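Bridesmaid dresses: four sizes, one "dusty sage", and three different greens have turned up
Asked in Weddings > Attire and alterations
3 answers | 861 views

I'm the bride, for my sins. Wedding is in April, outdoors if the weather behaves and in a shearing shed if it doesn't. I have five bridesmaids, which I now understand was my first mistake.

We ordered all the dresses in a colour called Dusty Sage from a label called Soler. Three were bought through Fadik, the bridal shop in town, and two were ordered online direct, because two of the girls live interstate and the website had a sale on. Same style number, same colour name, same fabric (chiffon over a satin lining). Total damage was $1491 for the lot, which I was quite smug about.

The shop ones arrived first and are lovely, sort of a gum leaf colour. The online ones came last week and one of them is close enough. The other is, and I say this with love for the bridesmaid who has to wear it, pea soup. Next to the others it looks like she's been invited by a different bride.

I rang the shop, who said it's a dye lot issue and they can't help with dresses they didn't sell. I emailed the website and got an automatic reply thanking me for my passion.

So: can a dress be re-dyed to match? Should I reorder the odd one and hope? Or do I just put her at the end of the row and stop looking at it? Mum says it will be fine on the day. Mum also said that about my Year 12 formal dress, and there are photos.

ANSWER 1 (marked as most helpful, 78 votes)

Former alterations hand here, eleven years on my knees with a mouthful of pins. Your shop is right about the dye lots, and being a bit precious about the rest of it.

Don't dye it. Chiffon that cheap is nearly always polyester, and polyester takes ordinary household dye about as willingly as a cat takes a bath. The dyes that do work on it need a long stretch of proper heat, and the lining, the chiffon and the thread will each come out with their own opinion. I have seen a lilac dress come back from a kitchen stove looking like a bruise. The label will tell you the fibre, so go and read it before anyone puts a pot on.

What I'd do is find the lot number. With a lot of labels it's on the little white tag inside the side seam, under the washing instructions. Get it off the three good ones and send it to the seller, asking for a replacement from the same lot or the nearest they have. Don't ask whether the colours "should" match, because they will send you the paragraph about monitors and screens. Ask for the lot by number. It makes you sound like trade, and people in warehouses are frightened of trade.

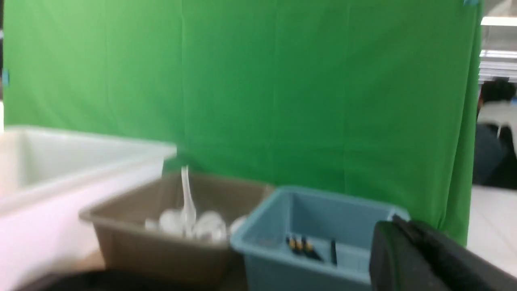 If they've got none left in that lot, ask the shop whether they'll order one in for you at full price and return the pea soup for a refund. Yes, it kills the saving. The saving was already dead, you just hadn't been to the funeral.

Two other things. Look at all five dresses together outside, in shade, at the time of day the ceremony starts. Shop lighting is a liar and so is your hallway. I've had brides in tears over a mismatch that vanished once we got out to the car park, and a few the other way round. Then hang them up for a couple of days before you judge the length, as chiffon drops.

And check the return window today. Sale items often have a shorter one, and it's usually counted from the day it was delivered, so the bridesmaid needs to keep the tags on and stop trying it on with fake tan.

ANSWER 2 (9 votes)

We had the same thing with a label called Harnance, only it was navy, and you'd think navy would be hard to get wrong. Wrong. One was practically purple.

We gave up and went deliberately mismatched. Kept two of the originals, swapped the others for a darker and a lighter shade from Corent and put the darkest in the middle. Everyone said how clever it was. I had planned none of it and accepted every compliment.

The trick is the difference has to be big enough to look like you meant it. Slightly off looks like a mistake, and two shades off looks like you have a Pinterest board. So if you can't get the replacement, consider going worse on purpose. Matching ribbon on all the bouquets helps tie it together too.

ANSWER 3 (0 votes)

just get married in black and white photos

Comment from the asker: Update for anyone who finds this later. The tag was exactly where Answer 1 said. The three shop ones share a lot number, the close one is the next number up, and pea soup is from what I assume is another decade. I've sent the numbers off and had a reply from a real human, who is "looking into it with the warehouse". Took them outside at four o'clock as instructed and the close one is fine. Pea soup is still pea soup. Mum has started saying it brings out her eyes.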